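**Forum: Regional Textile Conservation / Storage and Display**

**Thread: Washing new cotton before it is used as a display lining**

---

**n.chu_collections**

Colleagues, I would appreciate views on a matter of procedure. Our storage guideline at Primthorpe requires that all new cotton cloth be scoured twice before it is used to line a drawer or cover a display table. The guideline predates the current staff and gives no source. We hold 2,381 catalogued textiles, and the relining program is now well behind schedule, chiefly on account of the washing.

The present lot is undyed calico. A second lot, in colour, is under consideration for the public study tables.

Does any member institution still scour twice?

Nhàn Chu
Collections, Primthorpe

---

**mszulc**

We scour once, at 60 degrees, with a non-ionic detergent and no softener, followed by three rinses. The double scour was common practice when loomstate cloth arrived with heavy starch size. Cloth sold as prepared for dyeing has already been desized, and in my opinion the second wash adds only labour and creasing.

I would ask the supplier for the finishing history in writing.

Miłosz Szulc

---

**j_zak_textiles**

I must respectfully disagree with the previous post. Supplier statements concerning finish are not always reliable, and the term "prepared for dyeing" is applied rather loosely in the trade. Two bolts purchased by this office under the same product code behaved quite differently under the iodine test. One was clear and the other turned blue-black along the whole selvedge.

Our requirement remains two scours for anything in direct contact with an object. For a table cover beneath a tray or tissue, one is acceptable.

Jadwiga Żak

---

**mszulc**

The iodine test is a fair point and I have no objection to it. It would, however, seem to support testing each bolt and washing accordingly. A blanket rule for two scours treats the clean bolt and the dirty bolt alike.

---

**b.lazar**

May I raise the coloured lot mentioned in the first post? Starch is the lesser concern there. Any dyed cloth intended for a study table should be tested for bleeding and for crocking, both damp and dry, against a white cotton swatch. Strong blues and reds warrant particular caution. We rejected a navy drill supplied through Devmont after the fourth rinse was still visibly tinted.

I would also ask whether a strong colour is desirable in the first place. Readers photographing pale lace against a saturated ground frequently find that the colour reflects into the white threads.

Bogdan Lazăr

---

**n.chu_collections**

Thank you, Mr. Lazăr. The request for colour came from our readers, who find white-on-white work very difficult to examine on calico. A mid grey was offered and was not well received. I shall add both tests to the procedure.

---

**c.ziolkowski**

For reference, the following is taken from the notice circulated to our own branches on the subject. 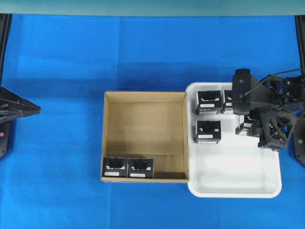

**PUNDIER, April** — Bright blue cloth may be used to cover flat work surfaces at all branches, provided that it has been washed and tested for colour transfer before use. It is not to be placed in direct contact with damp, recently cleaned or unfixed textiles. Covers with faint fold creases need not be re-pressed. Covers that mark a white swatch are to be withdrawn and may be reissued for packing only.

The notice is silent on the number of scours. Branches are expected to test and to record the result on the bolt card.

Cyprian Ziółkowski

---

**j_zak_textiles**

I note that the notice permits creases. We press everything. A fold line beneath a fragile silk is a ridge, however faint it may appear.

---

**c.ziolkowski**

Agreed in respect of silk. The notice concerns general work surfaces, and fragile items are on padded boards under separate instructions.

---

**n.chu_collections**

I am obliged to all who replied. I propose to test each bolt with iodine, scour once where the result is clear and twice where it is not, and retain the double scour for contact linings pending review. The draft will be posted in this thread for comment.

Could Mr. Szulc advise which detergent concentration he uses? Our water is very hard.

---

**mszulc**

One gram per litre, in softened water. In hard water I would treat the supply before increasing the dose.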